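Notes for Week 5: The Zeltunum Open Day
Introduction to Automation, evening stream

Please read these before we go to Cekadow, and bring them with you. I've left out the history of industrial robots, which you've had from me already, and put in the things I wish I'd known the first time I stood beside a gripper and tried to work out why it kept dropping a sponge.

Getting there

The 52 bus stops across the road from the Giannakopoulos building. Go in by the side entrance in November, as the front doors are shut while the foyer floor is being redone. Sign in at the desk, get a sticker, and head up to Workshop 2. Our session starts at 11 am. If you're late, come up anyway and slip in at the back.

Closed shoes, please. Tie back long hair and leave scarves and lanyards in your bag. You're welcome to take photos of the benches. Ask first if you want a staff member in the shot.

What you'll be seeing

Zeltunum runs this open day every year and it's one of my favourite mornings of the course. Our part of it is the hand-held gripper demonstration, run by Afshin Babaei, who has been very generous with past classes and doesn't mind being interrupted. Their hand-held tool is called the Maltum. You hold it, squeeze the trigger, and the two fingers at the far end close on whatever is between them. A camera rides on the tool and looks out past the fingers, so everything it records is seen from the gripper's side of things.

That camera view is what I'd love you to spend time with! We're so used to watching our own hands from up near our eyes. Down at the tool, a tabletop fills everything, the fingers are huge, and an object you'd call "over there" is suddenly right between them. Several students last year said it made them feel clumsy for a few minutes and then something clicked. Give it those few minutes.

The point of the tool is to record a person doing a job in a form that a robot arm can learn from. A person does the task with the same kind of fingers the robot will have. The recording keeps what the camera saw, how the tool moved and how wide the fingers were open. You'll remember from Week 3 that a robot trained on footage of bare human hands has a translation problem: it hasn't got a thumb. With a hand-held gripper the person has to solve the task the way the robot would have to, pinching with two flat surfaces and nothing else.

Terms you'll hear in the workshop

Finger: the part that touches the object. On this sort of tool there are two and they work as a pair.

Inner face: the side of the finger that looks across at its partner. Nearly everything about a good grasp comes down to how much of this face is in contact with the thing you're picking up.

Stroke: how far the fingers travel between fully open and fully closed.

Opening: the gap between the inner faces at a given moment. Wide for the approach, narrow for the hold.

Approach: the move that brings the open fingers to either side of the object before they close. Beginners rush it. Watch how slowly Afshin does it.

Payload: the weight the tool is meant to carry. For the bench exercises we've been asked to stay under 300 g, so leave your water bottle out of it.

Demonstration (sometimes "demo" or "episode"): one complete run of a task, start to finish, recorded. Staff will say "I'll give it another demo", meaning they'll do the task again for the recording. It confused me no end at my first visit, standing in the middle of a different kind of demonstration.

Teleoperation: driving a real robot arm from a distance. You may see this on the other side of the workshop. It's a separate method, and I'd like you to be able to say how it differs by next class.

How the session runs

Afshin starts with a short talk at the bench, then does the cup-and-saucer task a few times while the camera view shows on the wall screen. I suggest you watch the screen for the first run and his wrist for the second. What he does with his wrist is lovely. There's a small roll just before the fingers close, and you'd miss it completely if you only watched the tips.

After that you work in pairs. One holds the tool, the other calls out what's on the screen, then you swap. The tasks are laid out in trays:

Pick up the sponge and put it in the bowl. Easy, and a good way to get the feel of the trigger. See how much the sponge squashes before you feel sure of it.

Stand the marker on its end. Much harder than it sounds. The marker will want to turn between the fingers, and you'll have to decide where along its length to grab it.

Fold the tea towel in half. Start by pinching one corner. Most people drag the whole towel across the bench on the first go.

Move the washer. A flat thing on a flat table is a real problem for parallel fingers, and I won't spoil how people get around it. Try it your own way before asking.

Don't worry about doing them all. I'd much rather you did one task badly five times and noticed why than rushed through the lot. A failed grasp tells you heaps. Was the opening too narrow on the way down? Did one finger touch first and push the object away? Did you lose sight of it because a finger was in front of it?

Things to look at closely

The light. Workshops are bright overhead, and a smooth table throws some of that back into the camera. Where the glare falls, the pattern of the surface washes out, and small pale objects can go with it. Dark fingers turn nearly featureless on their shaded sides. Your eyes cope so well that you won't notice until you see it on the screen. A learning system gets whatever the camera gets, so this matters quite a bit, and moving a lamp can be as useful as changing the software.

The fingers themselves. They're plain blocks, and I find that wonderful. Look for screw holes, seams and threaded inserts, and ask how a finger comes off when it needs replacing. Ask what happens when an edge gets chipped. I asked last year and got a very good ten-minute answer on wear and grip that I've been borrowing in lectures ever since.

The table. Bare surfaces are good for beginners. Once you've got the hang of it, ask to have some clutter put down and see how differently you plan the approach.

The start position. Before each recording the fingers are opened and held over the bench with nothing between them. It looks like a pause, and people talk through it, but it's part of the work. If every run begins from a similar pose, the runs are far easier to compare later. Get into the habit of settling your arm there before you begin.

Questions worth asking

I've collected these from previous years. Please don't all ask the same one.

How many people record a given task, and does it matter if they each do it differently?

What gets thrown out? Is a fumble followed by a recovery kept or deleted?

If the fingers on the robot are replaced with a slightly different shape, are the old recordings still any good?

Where does your arm get sore after a morning of this? (Ask it! The answer has a lot to do with how the handle was designed.)

Could you do this task with your eyes closed, by feel? What does that tell us about a system that has a camera and no sense of touch?

Sketching exercise

I'd like one drawing from each of you. Draw the gripper from the camera's point of view with the fingers open, before anything is picked up. Rough is fine, pencil is fine. Get the tilt of the fingers and the width of the gap, and shade the sides that face each other. Then mark with a cross where you'd want an object to be before you squeeze the trigger. Many people put the cross too close to the tool, and it's interesting to talk about why.

Use the view below as a guide to proportions if you run out of time at the bench. The fingers are open over a pale wooden table, with a stretch of reflected light across the wood between them. Include the holes along the tops of the blocks, and see if you can find the brass-coloured insert down in the bottom left corner. Notice too how the inner faces lean in towards each other, and how little you can make out on them.
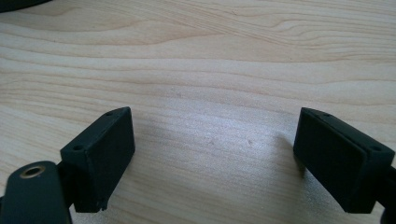

To hand in next class

Your sketch, with the cross marked. A paragraph on one grasp that went wrong and what you changed on the next try. Two or three sentences on how the hand-held method differs from teleoperation. Handwritten is fine, and put your name on the sketch as well as the page, as they do get separated in my bag.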